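Getard Bin Station - Cost and Equipment Data Card

Version notes: first public version January 9, 2022. Quotes were refreshed once before release. The next refresh is planned for February.

What this is

A parts list and cost table for one bin picking station, kept in the same repository as the recordings made on it. It is meant for labs that have a budget line and want to know what goes on it. The arm itself is priced separately because most groups already own one or lease one.

Files

costs.csv - one row per item, 34 rows
leadtimes.csv - supplier quote date and delivery date for each order
spares.csv - what we keep on the shelf
objects.csv - household items used in the bin, with replacement price

Columns in costs.csv

item, supplier, unit_price, quantity, category, required, notes

Prices are in US dollars before tax. Shipping is its own row. The category field is one of arm, gripper, air, cabling, table, bin, objects, safety or software, so nine in total.

Where the money went

The largest single item after the arm was the gripper package from Stendeo at 1499. Hoses, fittings and cable were ordered from Lambrakis. We budgeted too little for these the first time and placed a second order. Wrist cabling wears, so plan on a replacement set in year one and put it in the same purchase request as the original.

The table, bin and clamps are cheap. Do not spend engineering time designing a bin. Buy two of the same model, clamp one down and keep the other as a spare.

Lead times

Gripper parts took nearly 60 days. Everything else arrived sooner. If your funding closes on a fixed date, order the gripper first and the table last. 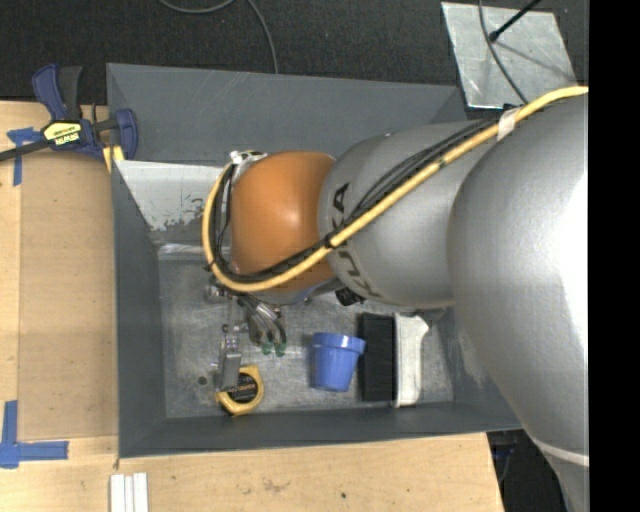 2 min read

The KUKA arm carries its hose and cables on the outside, strapped along the housing and looped around the orange wrist joint. If yours is run the same way, price the straps and ties too, and measure hose length with the wrist turned to its limits. The objects in the bin are ordinary store items - a tape measure, a blue cup, a brush - and the clamp holding the corner is an IRWIN bar clamp. Replacement prices for objects are in objects.csv.

Not included

Labor, floor space, electricity and the control computer. The Skukcombe site shares its computer with other projects and we could not split the cost fairly.

Known gaps

Two rows in the cabling category have no supplier. Used prices are not tracked.

License

CC BY 4.0. Corrections to prices are welcome as pull requests against costs.csv. Include the quote date.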